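Workshop notebook – Gultex simulation kit, trial license
June, entry by the integration desk

Started 9:40. The purpose for today is to decide if the kit is good enough to recommend for the waste round project, or if we stay with our own scenes.
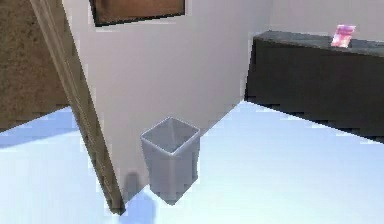
The offer from Gultex is a package of ready rooms, a set of household objects and a task runner. The price for one seat is 1,110 per year, and 420 more if we want the extended object set. Lokitz quoted 800 for a similar seat but without the task runner, so the comparison is not fully fair. I wrote this down first so that it does not get lost again.

Installation went without trouble on the second machine. On the first one the license file was refused until I moved it to a folder with no accent in its name (our folder "Szabó"). Please keep this in mind – the error message only says that the file is missing.

Task used for the trial: find the bin, drive to it, stop with the opening inside reach. I ran 132 episodes on the default room with the default settings. I did not tune anything, as we want to know what a customer gets on the first day.

Remarks on the rendering:

The gray bin against the gray wall is a hard case, and I am glad they included it. The pale rim is what separates it best from the background. Our detector from Humora holds on to the rim and loses the body when the view comes from farther away.

The shadows on the floor are quite blue. In our own scenes they are neutral, so the color threshold must be set again. The shadow beside the bin was taken as a second object in several episodes.

Compression is visible on the wall, and the edges of the wooden post have blocky fringes. I must check if this comes from the kit or from our export preset. The small pink item on the ledge is too coarse to read, so label reading cannot be tested with this output.

The bin has no label on it. For the sorting task we would need to add our own textures. The manual says that it is possible but gives only one short paragraph for it.

Support answered my first question before lunch, in a clear way. The second one, about physics of a bin that is pushed, is still open.

My opinion for now: good for navigation, not yet for sorting. I would take one seat without the extended set.

To do:
– repeat the run with lossless export
– ask Lokitz for a trial of the same length
– send the list of false detections to the Humora group

Stopped 16:15.

Last updated: June, 16:30

Recent entries
Humora detector, threshold notes
Lokitz quote and open questions
Export presets on the second machine
Szabó folder cleanup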